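Tatiana Havlíček has run the bunker desk at Plarnside for nine years, and she would like people to stop telling her that methanol has won. "Won what?" she asks. "I have 2 customers who want it. Both want it at the price of fuel oil."

Her company supplies ships at Dradberg, where the port plans to have all harbor bunkering low-carbon by 2059. Havlíček has read the plan, all 66 pages of it. "It's a nice document — good maps. I looked for the part that says who pays for the barges, and I didn't find it."
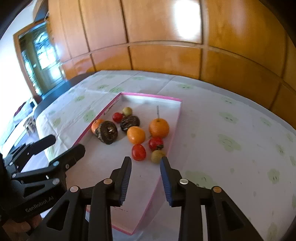
She isn't against new fuels, she says. What bothers her is being asked to order a barge now for cargo that may or may not show up. A rival, Avcı, did order one. She won't say whether she thinks that was a mistake. "Ask them in August, when the charter comes up."

And the crews? Training is offered, but on a Saturday, and unpaid. "Then the port wonders why the class is half empty."

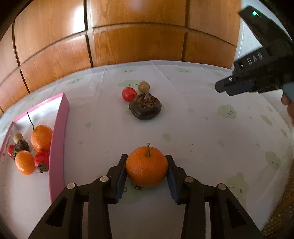 A mandarin held above a white patterned tablecloth.

Bart Schouten, who speaks for the port, calls the plan "a direction of travel." Havlíček laughs when I read her the line. "Fine. I'd still like to know where I can buy a ticket, and what it costs."

She plans to keep her two older barges working until somebody signs a supply contract.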